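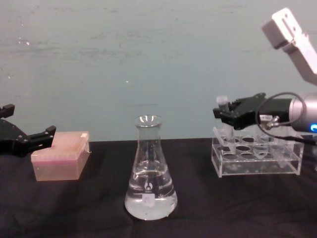 Clarnden starter bench set for teaching rooms. The set covers the small items a shared bench runs short of first. The pink tip box is translucent and has a lid, the flask is clear glass in the Erlenmeyer shape, and the tube rack is clear acrylic. A dark bench cloth is sold separately by Huet - please order it on its own line.
Tip boxes come in packs of 5. Flasks are boxed in twos.
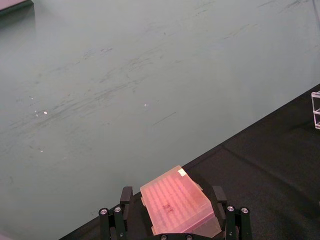
Page last changed: December
Care: wipe the acrylic rack with a soft damp cloth and mild soap. Do not use solvent on it. Bestau wall panels mark easily, so keep wet racks roughly 8 cm away from them. 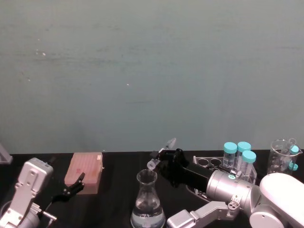
Ordering
Quote Codine 200 for the full set, or Codine 2 for the flasks alone. Pipettes are not included. Orders placed before noon leave the same day - later ones go out the next working day.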